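I gave up on the Durner app on day 16 of its 30-day Food Reset, then went back on day 17 because I'd paid for the month. Principles are one thing, but money's money.

If you haven't come across it, Durner is a food diary with opinions. You log what you eat, it gives you a colour for the day, and a little panel at the bottom suggests what you might like to do differently tomorrow. There's no calorie counting unless you go into the settings and switch it on, and that was the reason I signed up. I did my time with calorie counting in my twenties and came out of it knowing the energy content of a single grape, a fact I'd love to have removed.

I started in August, which in Carndale is the part of winter where everybody has quietly agreed that toast is dinner. My colleague Mariama Essien had done the Reset before me and said it had sorted out her afternoons. She didn't say what had been wrong with her afternoons and I didn't like to ask, but mine were a write-off too, so I downloaded it on the bus home.

Setting up

The questionnaire is long. I was asked about my sleep, my stress, my bowels, my relationship with breakfast (cordial, distant) and whether I'd describe myself as a "grazer" or a "gatherer". I picked gatherer because it sounded like someone with a basket. I still don't know what effect this had on anything.

After that you choose a goal. The choices are energy, digestion, strength or "balance", and I went for energy. My housemate Akua Ankrah signed up the same night and chose balance, and for the first week we compared our daily suggestions over the sink. They were the same suggestions. We both got "Try a handful of nuts" on the same Tuesday.

Logging

Credit where it's due, logging a meal is quick. You type a few words and it has a decent guess. It coped with porridge, dhal, leftover dhal, and dhal on toast. It's less good with anything you'd eat at someone else's house. Ama Abugri made us her groundnut soup one Sunday and the closest Durner could offer was "peanut butter, smooth", followed by a gentle note on portion size. I showed Ama. She has not forgiven it, and I was told to pass on a message to the developers that I won't be typing here.

You can add your own recipes, but each ingredient goes in on its own screen, with a save button every time, and if you press back you lose the lot. I entered one curry this way. It took longer than the curry.

The barcode scanner works in good light. In my pantry, where the bulb has been on its way out since we moved in, it decided a tin of chickpeas was shampoo.

The colours

Each day ends up green, amber or "rose". Rose is red for people who might cry. I had plenty of greens at the start, when I was keen and buying spinach, then a long run of ambers. As far as I can work out, the two things that will tip you over are eating late and eating the same thing too often, so a shift worker with a favourite sandwich is in real trouble.

I'd have liked some explanation. Tapping the colour gets you a paragraph about how every day is a new beginning. I wanted to know if it was the cheese.

Day 16

On day 16 I'd had a flat white, a banana on the run, some crackers at my desk and then a proper roast at Kianoush Kermani's place, with seconds. The app turned rose and asked me, with a picture of a sunrise, "What were you really hungry for?" Potatoes, mate. I was hungry for potatoes and I had them.

So I deleted it. The next morning I found out there was no refund on a part month, put it back on my phone, and discovered it had kept my streak alive as "a rest day". I was touched, which annoyed me.

The second half went better, mostly because I'd turned off the notifications. Do this straight away. They're under Account, then Wellbeing, then Nudges, then a switch labelled "Pause kindness". Once it stopped buzzing at me about hydration I found I was using it the way I'd use a notebook, and a notebook is something I'd never have kept up. Looking back over the four weeks I could see that on days I had a real lunch I didn't go foraging at 4. I suspect my mother could have told me this for nothing, and I believe she did.

What it did for me

I've got more energy in the afternoons, or I'm at least less inclined to put my head on the keyboard. My jeans fit exactly as they did before. I eat lunch sitting down. I know a lot more about fermented vegetables than I did, and like them the same amount.

Akua lasted nine days and says her balance is fine.

I also tried Hisden for a few days afterwards to be fair about it. It's the free one, with ads, and it's much plainer: a list, a search box, no sunrises. It knew what groundnut soup was. On the other hand it logged me out every night and there's a forum attached where people are very unkind to each other about oats. If you only want to write down what you ate, I'd try that first and stay out of the forum.

Price

Durner costs $16 a month, or $135 if you take the whole year. The yearly plan gets you the "coach", a chat window that opens by asking how you're travelling and then recommends a handful of nuts. I had it on trial for a weekend. I wouldn't pay for the year unless you already know you're the sort of person who finishes things, and if you are, I'm not sure you need the app.

Cancelling is easy enough on the website and impossible in the app itself. They send you a survey. I was polite in it, apart from the box about the sunrise.

Who it might suit

People who've been burned by calorie counting and want something softer. People who cook simple food at regular hours. Anyone with an actual medical reason to watch what they eat should talk to a GP or a dietitian and leave the colour wheel alone; Afia Acheampong at my gym tried to use it around her iron tablets and got nothing useful from it at all.

I've cancelled for now. I might go back for one month after Christmas, when my diet will be mostly ham, just to see if they've got a colour for it. In the meantime I'm still doing the lunches, and I've promised Ama I'll learn the soup properly so that at least one of us has it written down. 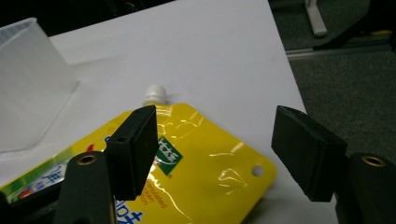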